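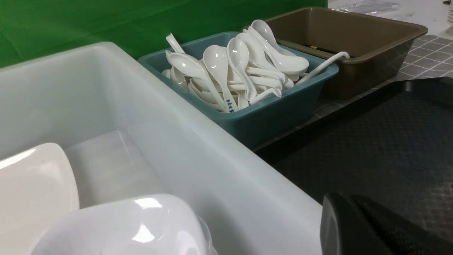

4. Collecting demonstrations for the place-setting task

4.1 Task and layout

The task is one place setting. Take a bowl from the big bin, put it on the tray, take a spoon from the pile, put it in the bowl, then one pair of chopsticks alongside. People do this without looking. For a policy trained from demonstrations it is a good test anyway, as the three kinds of item each go wrong in their own way. Bowls nest and come up in twos. Spoons tangle. Chopsticks roll.

We kept the layout fixed during a session and let the contents vary. Operators were told not to tidy the spoons between episodes. A tidied pile gives clean demonstrations and a policy that only knows clean piles, we lost most of January finding this out.

4.2 Two ways of showing

Demonstrations came by two routes. By hand: the operator holds the arm at the wrist, gravity compensation on, and walks it through the motion. By remote control: the operator sits at the Zisach station, with a leader arm and the wrist view on a screen. Same table, same goal, same reset rules.

Hand guiding was quicker to learn. New operators were usable after 20 practice episodes, remote operators needed more and complained more. But hand guiding has two costs. The operator's own hands and sleeves get into the wrist view and those episodes had to be masked or dropped. And the operator feels the contact through the arm, so they solve the spoon pile by feel, and the cameras record none of what they were reacting to. The policy then gets a motion with no visible cause.

Remote operators have only what the cameras give them (plus a weak force cue on the leader handle). Slower, more hesitation, more back-and-forth above the pile. Better data.

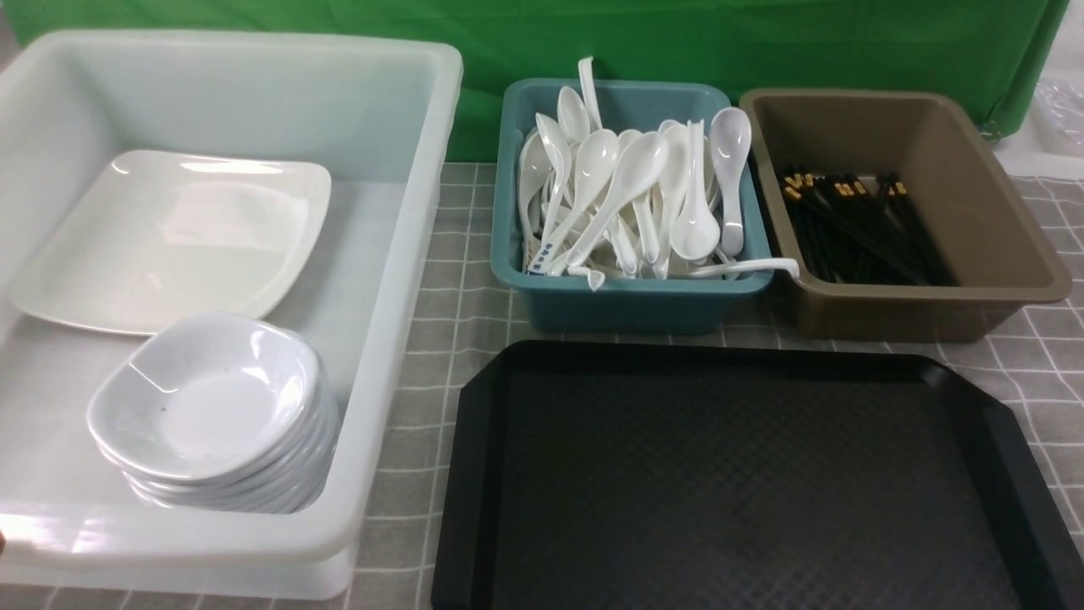
Osvaldo Carbone disagreed with this reading when an early draft went round, and argued that slow is not the same as better — hesitation gets copied too, and a policy that hovers over the spoons for 8 seconds has learned the operator's doubt along with the grasp. Fair point. We reran the comparison with pauses trimmed, using the Brurnadura segmenter to cut any stretch where the gripper pose was near constant and the finger command did not change. Trimming helped both sets. It helped the remote set more, which goes some way to meeting the objection but doesnt settle it. Trimming also removes pauses that matter, for instance the wait after a bowl is lifted to see if a second one is stuck to it. Those we put back by hand.

4.3 What operators actually did

Instructions were one page. We deliberately said nothing on which spoon to pick. Left alone, operators went for whatever stuck out: a handle over the rim, a spoon standing clear of the rest. Sensible. It also means the lower layers of the pile are badly under-represented, and this shows up at test time when the easy spoons are gone and the policy starts poking.

Fix: partway through collection we added "low pile" episodes, starting with the bin mostly emptied. Not popular. The fingers have to go down between the bin walls and the wrist view goes close to useless just when it's needed. Operators switched to the head view for the approach and back to the wrist for the close. We did not log the switches. We should have.

Bowls were simpler. The one recurring fault was lifting by the rim too far from the corner, the bowl swings, the stack shifts. Demonstrators corrected themselves within a few tries. Corrections were kept in the set on purpose, following the recovery scheme of the Barbieri recordings, and marked with a flag so they can be left out in ablations (Section 6).

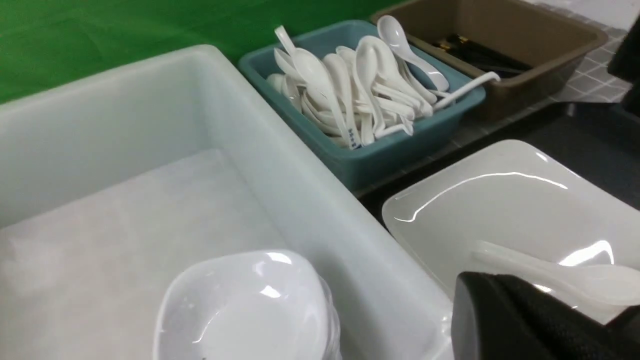
Figure 4. Spoon stage, wrist view. One spoon lies in the translucent bowl; the stacked bowls are in the white tub to the left.

4.4 Size and splits

The final set has 3,000 episodes from both routes, after removal of aborted runs and the masked ones. We hold out 32 layouts for testing, none of them seen in training. Splits are by session and not by episode; an episode split leaks the state of the pile from one run to the next, sicne the spoons barely move between them.

Operator identity is kept as a label. Differences between operators were larger than we expected and in some stages larger than the difference between the two routes, mainly wrist angle at the spoon grasp. The Zamon baseline takes the label as an input, ours does not. Results with and without it are in Section 5.2. Chopstick episodes are reported seperately there, as the pair grasp was only ever shown by remote control.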